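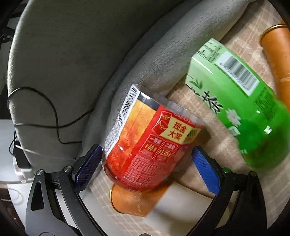 作者：Vilgot Hovland　发表于 十二月　分类：日常、家务　阅读 785

搬到Onholm之后，垃圾分类成了我每周都要花时间的一件事。以前住在Åberg，楼下只有两个大桶，一个收纸，一个收别的，扔完就走。这边的规矩细得多，塑料要分软的和硬的，玻璃要分有色和无色，金属盖子单独放。第一个月我扔错过好几次，桶上被贴了黄色的条子，上面写着哪一样不对，让我拿回去重新分。

先说塑料杯。酸奶杯、布丁杯、即食甜品的杯子，看上去是一样东西，处理起来至少有两种情况。一种是图案直接印在杯身上的，冲一下就能扔进硬塑料。另一种外面包着一层标签，有的是纸，有的是薄膜，得撕下来分开放。纸的好撕，泡一会儿水自己就掉了。薄膜的麻烦一些，我一般拿剪刀从杯口往下剪一道，再整个扯掉。透明的杯子单独收，据说价值高一点，这边的回收站专门给它留了一个口子。

洗到什么程度，我问过回收站的人，对方说不滴汤就行。我现在的做法是洗完碗以后，用剩下的洗碗水涮一遍，倒扣在窗台上，第二天早上收。不用热水，也不用洗洁精。之前我洗得太认真，一个月的水费多出来一截，后来就不那么洗了。

厨房里放桶也试了几种办法。最开始买了一个Dridwood的三格垃圾柜，装在水槽下面，样子不错，但格子太浅，硬塑料两天就满。而且它的滑轨承重一般，玻璃瓶多的时候拉出来会往下沉。用了半年，左边那条轨道歪了，我写信去问，回复说可以单买配件，要200，还不含运费。我没买，把柜子拆了，换成四个布袋挂在阳台门后面的挂钩上。布袋脏了丢进洗衣机，满了直接提走。目前为止这个办法最省事。

回收站在Hunau路的尽头，离家走路十几分钟，骑车几分钟。每周二下午开到七点，周六上午也开，不过周六人多，停车要排队。我一般周二下班后去。冬天天黑得早，那一片只有入口处有一盏灯，建议带个手电。十二月雪化了又冻，斜坡上很滑，上周我提着两袋玻璃差点摔下去，之后就改走旁边的台阶了。

说说押金瓶。饮料瓶和易拉罐不要往回收站送，超市门口有机器可以退。机器经常满，满了屏幕上会有提示，得去里面叫人。我攒了一个秋天，上个月一次退了114个，打出来的单子可以在收银台抵钱，也可以捐掉。瓶子不能压扁，压扁了机器不认。这一点我是退的时候才知道的，有一袋全被我踩扁了，只好当普通金属和塑料处理，亏了一点。

厨余这边是每户发一卷纸袋，一卷32个，用完了在盖子上系一个空袋子，收垃圾的人看见了会留一卷新的。纸袋怕水，茶叶渣和西瓜皮要先沥一沥。我在袋子底下垫两张旧报纸，能多撑一天。夏天苍蝇多的时候，我会把袋子放冰箱冷冻层，等到收的前一晚再拿出去。家里人不太赞成，后来专门腾了一个抽屉，也就不说了。

还有几样东西我到现在也没弄清楚：

咖啡胶囊。铝的应该算金属，可里面的渣要抠出来，抠一个要半分钟。我干脆换回了滤纸。

牙膏管。网上说软塑料，回收站的牌子上写的是其他垃圾。我按牌子来。

收银小票。摸着像纸，但不能放进纸类，扔其他垃圾。

带泡泡膜的信封。纸和膜粘在一起的撕不干净，能再用就再用一次，不能用就扔其他垃圾。

从开始认真分到现在，家里其他垃圾那一桶从一周一满变成三周才满，垃圾费可以申请换小桶，明年应该能降一档。申请表在市政网站上，填地址和桶号就行，桶号在桶的背面，是一串刻上去的数字，脏了要擦一擦才看得清。

下一篇打算写阳台上那个堆肥箱，去年春天开始弄的，中间臭过一次，现在好了。有在这边住得久的朋友，知道牙膏管到底归哪一类的，麻烦在下面留个言。

标签：Onholm　垃圾分类　厨房
上一篇：给旧自行车换刹车线
评论（6）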